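무광 표면

무광 표면(無光表面, matte surface)은 입사한 빛을 여러 방향으로 흩뜨려 뚜렷한 반사상을 만들지 않는 표면을 가리킨다. 도장, 플라스틱 성형, 인쇄, 도자, 금속 가공, 건축 마감 등에서 쓰이는 용어이며, 대응하는 말은 유광 표면이다. 둘 사이의 중간 단계는 반광 또는 반무광이라 부르고, 업종에 따라 계란광, 새틴 등의 이름이 쓰인다. 각 명칭의 경계값은 업종과 제조사마다 다르므로 명칭만으로 광택의 정도를 비교하기는 어렵다.

개요

표면에서 일어나는 반사는 정반사와 난반사로 나뉜다. 정반사는 입사각과 같은 각도로 빛이 되돌아가는 현상이고, 난반사는 빛이 넓은 각도로 퍼지는 현상이다. 실제 재료의 표면에서는 두 반사가 함께 나타나며, 정반사 성분의 비율이 낮고 반사광의 각도 분포가 넓을수록 무광에 가깝게 보인다.

무광의 정도를 좌우하는 일차 요인은 표면의 미세 요철이다. 요철의 높이가 가시광선의 파장에 비해 충분히 작으면 표면은 광학적으로 매끄럽게 작용하고, 파장과 비슷하거나 그보다 크면 산란이 두드러진다. 손끝으로 만졌을 때의 매끄러움과 광학적 매끄러움은 서로 다른 척도이다. 촉감으로 매끄럽다고 느껴지는 표면도 무광일 수 있다.

같은 표면이라도 관찰 각도에 따라 광택이 달라진다. 빛이 표면을 스치듯 들어오면 요철의 영향이 줄고 반사율이 높아져, 정면에서 무광으로 보이던 도막이 비스듬한 방향에서는 번들거릴 수 있다. 도장 업계에서는 이를 시인광택 또는 시트 광택이라 하며, 긴 복도의 벽면처럼 낮은 각도에서 보게 되는 면에서 문제가 된다.

명암과 형상의 지각

무광 표면의 밝기는 주로 광원과 면이 이루는 각도에 따라 변한다. 이상적인 확산면에서는 복사 휘도가 관찰 방향과 무관하며, 면에 들어오는 조도는 입사각의 코사인에 비례한다. 이 관계를 람베르트의 코사인 법칙이라고 한다. 현실의 무광 재료는 이 법칙을 근사적으로만 따른다.

곡면에서는 이러한 성질 때문에 밝은 부분과 어두운 부분이 완만하게 이어진다. 유광 곡면에서는 광원의 모양이 좁고 강한 하이라이트로 나타나지만, 무광 곡면에서는 하이라이트의 윤곽이 흐려지고 면적이 넓어진다. 골이나 주름이 반복되는 형상에서는 볼록한 부분이 부드럽게 밝아지고, 골 안쪽은 주변 면에 가려 들어오는 빛이 줄어 어두워진다. 회색 계열의 무광재는 표면 자체의 색이 강하지 않아 이러한 음영의 차이를 읽기 쉽다. 밝은 색의 부재가 어두운 색의 부재와 맞닿으면 동시 대비에 의해 밝은 쪽이 더욱 밝게 지각되기도 한다.

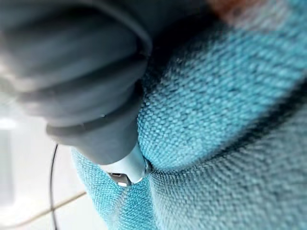 제법

무광 표면을 얻는 방법은 크게 4가지로 구분된다.

첫째는 소광제의 첨가이다. 도료나 잉크에 실리카, 왁스, 탄산칼슘 등의 미립자를 분산시키면 도막이 건조되며 수축하는 과정에서 입자가 표면에 요철을 형성한다. 입자의 평균 크기와 도막 두께의 비가 중요하며, 입자가 도막에 비해 지나치게 작으면 소광 효과가 떨어지고 지나치게 크면 표면이 거칠어진다. 첨가량이 늘면 점도가 상승하고 도막의 투명도가 낮아질 수 있다. 보관 중에 소광제가 가라앉은 도료를 충분히 저어 섞지 않으면 도포한 면의 광택이 고르지 않게 된다.

둘째는 금형면의 가공이다. 사출 성형품의 표면은 금형 내면의 상태를 옮겨 받으므로, 금형을 화학적으로 부식하거나 입자를 분사하여 요철을 만든다. 전사 정도는 수지의 종류, 금형 온도, 보압의 영향을 받는다. 금형 온도가 낮으면 수지가 요철을 다 채우기 전에 굳어 광택이 예상과 달라진다. 측벽에 요철을 둘 때에는 성형품이 빠질 때 긁히지 않도록 빼기 구배를 크게 잡는다.

셋째는 완성된 표면의 기계적 연마이다. 도막이나 금속면을 연마지로 고르게 문질러 미세한 흠을 내는 방식으로, 목공 도장에서는 800번 연마지로 물연마를 하여 광을 죽이는 공정이 알려져 있다. 한 방향으로만 문지르면 결이 생겨 빛의 방향에 따라 밝기가 달라지며, 이러한 성질을 이방성 반사라고 한다. 금속의 헤어라인 마감은 이방성을 의도적으로 이용한 예이다.

넷째는 화학적 처리이다. 유리의 불산 계열 부식, 알루미늄의 알칼리 부식, 도자기 유약의 결정 석출 등이 이에 속한다. 무광 유약에서는 냉각 과정에서 생긴 미세 결정이 표면을 덮어 산란을 일으킨다. 같은 조성의 유약도 급히 식히면 결정이 충분히 자라지 못해 유광으로 나올 수 있다.

측정

광택의 정도는 광택계로 측정한다. 광택계는 정해진 각도로 빛을 비추고 정반사 방향에서 받은 빛의 양을 기준면과 비교하여 광택 단위로 나타낸다. 무광 시료에는 낮게 눕힌 입사각을, 고광택 시료에는 법선에 가까운 입사각을 적용하는 것이 일반적이다. 서로 다른 입사각에서 얻은 값은 직접 비교하지 않는다.

광택계의 값이 같은 2개의 표면이 눈에는 다르게 보이는 경우가 있다. 정반사 방향의 광량만으로는 하이라이트 주변의 흐림이나 반사상의 선명도를 나타낼 수 없기 때문이다. 이를 보완하기 위해 헤이즈와 상 선명도를 따로 측정하거나, 여러 방향의 반사 분포를 기록하여 양방향 반사 분포 함수로 정리한다. 곡면이나 주름진 면은 측정 창에 밀착되지 않아 오차가 크므로, 같은 조건에서 제작한 평판 시편으로 대신하는 경우가 많다.

현장에서는 표준 견본판과의 육안 비교도 널리 쓰인다. 도료 제조사 Minhas의 견본집은 광택 단계별로 색판을 묶어 구성되어 있으며, Pravovholm의 재료 자료실은 무광 도막 시편 295점을 소장하고 있다. 육안 비교에서는 조명의 방향과 확산 정도를 고정하고, 견본과 시료를 같은 평면에 나란히 둔다.

특성과 유지 관리

무광 표면은 바탕의 굴곡이나 작은 결함이 눈에 덜 띄고 눈부심이 적다. 반면에 요철 사이에 오염물이 끼기 쉽고, 국부적으로 문질러지면 돌출부가 닳아 그 부분만 광택이 올라간다. 이 현상을 버니싱이라고 하며, 손잡이 주변이나 모서리처럼 접촉이 잦은 곳에서 먼저 나타난다. 유광 도막의 흠은 다시 연마하여 줄일 수 있으나 무광 도막은 연마하면 광택이 변하므로, 손상이 생기면 대개 해당 면 전체를 다시 도장한다.

지문은 무광 표면에서 두 가지 양상을 보인다. 밝은 색에서는 거의 보이지 않으나, 어두운 색에서는 피지가 요철을 메워 그 부분이 짙고 번들거리게 보인다. 이에 따라 어두운 무광재에는 발유성 성분을 배합한 도막을 쓰기도 한다. Flidby의 실내용 도료 계열과 Dromaseo의 가구용 필름 계열이 이러한 방식을 택하고 있다.

세척에는 중성 세제를 묽게 탄 물과 부드러운 천을 사용한다. 연마 성분이 든 세제와 광택용 왁스는 요철을 깎거나 메우므로 적합하지 않다. 멜라민 스펀지 또한 미세한 연마재로 작용하여 얼룩과 함께 도막의 돌출부를 깎을 수 있다.

용어

영어의 matte와 프랑스어의 mat는 윤기가 없다는 뜻으로 쓰이며, 영국식 철자로는 matt가 있다. 한국어에서는 무광과 함께 소광이라는 말이 쓰이는데, 소광은 광택을 낮추는 작용이나 처리를 가리키는 경우가 많다. 사진 인화지와 인쇄 용지 분야에서는 무광지 외에 매트지라는 외래어 표현이 통용된다. 인쇄에서 매트지는 대체로 무광 도공지를 뜻하며, 도공층이 없는 모조지와는 구별된다.

같이 보기

난반사
광택계
소광제
표면 거칠기
양극 산화 처리
양방향 반사 분포 함수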